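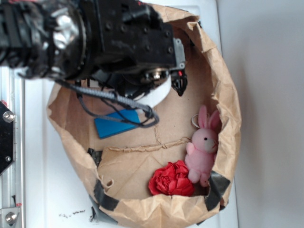
Search this forum
Go

Paper bag as a toy bin?

tahaash
I roll the rim down so a big brown bag stays open. Bunny, fake rose and a blue block are in there now. Anyone else do this?
3 replies

lien_luu
Mine lasted two weeks. Get a fabric bin.

stona5
Disagree – bags are free. Mine tear at the creases first, so I double them.

tahaash
There's a small hole in mine already. I'll try doubling.

Shares 2 | Views 964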